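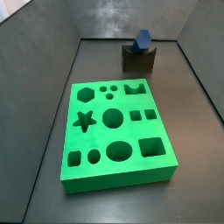
Care and Storage of Soccer Equipment at Home

Issued by the Plevura Soccer Club, Equipment Office
2021-04-16

These notes are for households that keep club equipment between matches. They cover boots, balls, shin guards, gloves and uniforms. Members who hold goalkeeper or training sets should also read the last section.

Boots

Knock the soles together outdoors as soon as possible after play. Mud that has dried hard should be loosened with a stiff brush, working from the heel toward the toe. Wipe the uppers with a cloth dampened in lukewarm water and a little dish soap. Do not put boots in a washing machine, and do not hold them under a running tap.

Take out the insoles and laces. Laces may be washed by hand in the sink. Fill each boot with crumpled newspaper and change the paper after 2 hours, then again before bed. Keep boots away from radiators, ovens and hair dryers. Heat softens the glue along the sole, and a boot that has come apart this way is not repaired under the club's arrangement with Harnix.

Screw-in studs should be removed once a month during the season. Clean the threads with an old toothbrush and put a very small amount of petroleum jelly on each one before replacing it. Tighten by hand first, then a quarter turn with the key. Worn studs with sharp edges must be replaced before the next match; the referee will check.

Balls

Match balls are wiped with a damp cloth and dried at room temperature. Detergents containing bleach will lift the printing. Before pumping a ball, put a drop of silicone or glycerin oil on the needle. A dry needle is the usual cause of a leaking valve.

Over the winter break, let out part of the air so that the ball gives slightly under the thumb. Balls should not be stored in a car or an unheated shed. A shelf in a closet is suitable. In March, bring each ball back to the pressure printed beside the valve and leave it for 7 days. Any ball that has gone soft in that time should be returned to the Equipment Office with a strip of tape over the valve.

Shin guards and gloves

Wash plastic shin guards in warm soapy water and rinse well. Sleeves and ankle pads go in the machine in a mesh bag, on cool. A paste of baking soda and water, left on the inside of the guard overnight and rinsed off in the morning, deals with most odors.

Goalkeeper gloves are rinsed by hand until the water runs clear. Press the water out from the fingertips toward the wrist. Twisting tears the latex. Dry them out of the sun, and store them with the palms apart, never pressed together.

Uniforms

Turn shirts inside out and wash them cool with other dark colors. Leave out fabric softener. Grass stains should be treated before washing: rub in white vinegar diluted with the same amount of water, wait half an hour, and rinse. For clay, let the stain dry and brush it first. Shirts with printed numbers are not to be ironed or tumble dried.

The Didex training bibs may be washed warm. Close the side straps beforehand or they will catch on everything else in the load.

Goalkeeper and training sets

Each set is signed out under a number, which is written inside the lid of the bag. Set 95 and set 357 have replacement zippers that run stiffly; rub a candle stub along the teeth and work the slider back and forth. Cones should be washed and fully dried before they are stacked.

Sets are returned to the store at the Khunthong ground, side entrance, on training evenings. Please empty all bottles and remove personal items before handing in the bag. Missing parts should be noted on the card.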